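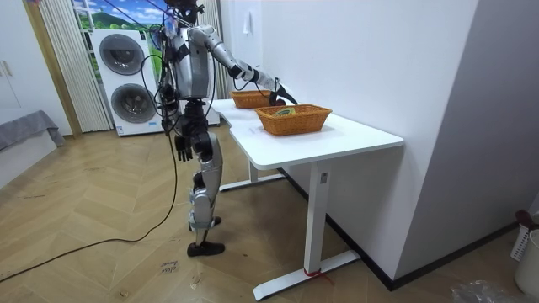 ## Week 7 – sorting and storing stock (small retail)

Notes from Tues class, typed up fast. Slides go up later, ask Herman Hutapea if the link is dead again.

- Stock category = how YOU look for it, then how the supplier lists it. Don't copy the supplier list straight over.
- Fewer categories first. Split one only when it gets slow to search.
- Every category needs a home and a label. Label faces the person picking.
- "Misc" is allowed but gets emptied every Friday.

Skodby case (the grocery one, reading p. 18). Shop had 163 product lines, one back room, no fixed places. Staff sorted by delivery date, so the same item ended up on four different shelfs. They changed to sorting by type, then date inside each type. Old stock at the front – first in, first out. Waste went down, they don't give a good number for it.

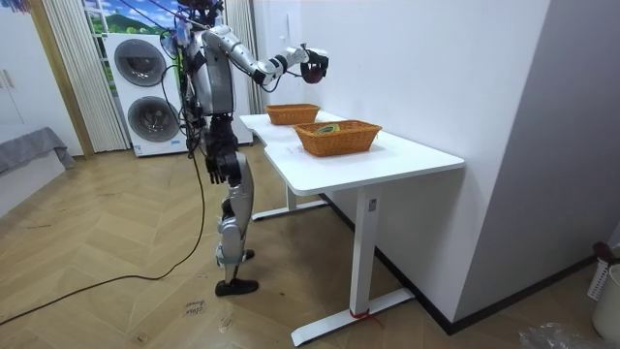

Second problem at Skodby was returns. Came back to the counter, sat there till closing. Fix: returns go to their category the same hour, damaged ones get written in the book first. Pillai (the reading) calls this "closing the loop", you can use the term in the essay but define it.

Fast movers at waist height. Heavy stuff low. Light and slow on top. Calleo warehouse does the same with around 700 lines, just more aisles. 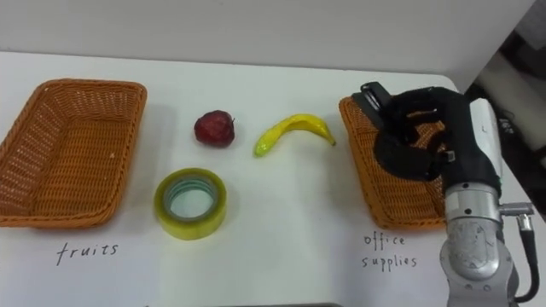 **What if an item fits two categories?**
Pick the one customers ask for it under, and put a note in the stock list under the other. Never split the stock over both places, your counts will be off.

Essay: one page, pick Skodby or Calleo, not both. Definitons count for marks. Zudis reading is optional, skip the appendix.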